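Software engineer, manipulation (control + planning) – Kevimgate

Full time, on site in Mirkow, 2 days remote a week once you're settled. Start July if you can, later is fine.

We're a small robotics software shop, 11 people. Our main product is Narninent, the stack that sits between a learned policy and the arm: perception in, action chunks out, then a controller that has to run them without jerking or hitting stuff. Most of the testing is kitchen tasks. Moving play food between plates, sink, stove, that kind of thing.

What you'd do

Own the low level controller. C++, loop at 400 Hz, currently has timing spikes we haven't tracked down. You'd start there.
Action smoothing between chunks. What we have now works ok at slow speed and gets ugly fast.
Grasp planning fallback for when the policy stalls. Half written, needs a real owner.
Replay and logging tools (Python). We have almost 125 task definitions and the tool for diffing runs is a pile of scripts. Help.
Some perception work – camera calibration mostly, and pose estimates when the gripper is covering the object.

You'll spend maybe a third of the week at the bench. Not a pure desk job, please don't apply if that's what your after.

What we need

Solid C++ and decent Python. Linux, git, the usual.
You've run code on a real arm, any make. School projects count.
Comfortable with kinematics, collision checking, filtering. No need to derive it all on a whiteboard.
Can read a log file for an hour and come back with a guess.

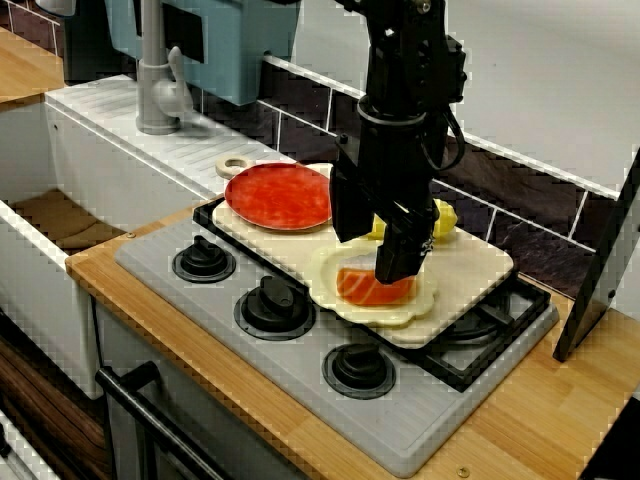 Nice to have: trajectory optimization, imitation learning, sim-to-real, real time kernels. Any of these, none required. No degree requirement. We do sponsor visas but it's slow, tell us early.

Pay depends on level, range gets sent before the first call. Health, dental, paid leave, lunch on site. Our hardware partner Haddad is in the same building so broken parts get fixed same day, usually.

To apply: resume plus a short note on a bug in a robot system that took you too long to find. Half a page max. No cover letter. Use the form on the Kevimgate jobs page and pick "manipulation" from the list – the "genral" inbox gets read less often.

Process is one call, one paid half day with us at the bench, then a decision within a week. We're reading applications as they come in and will close the posting when the spot's filled.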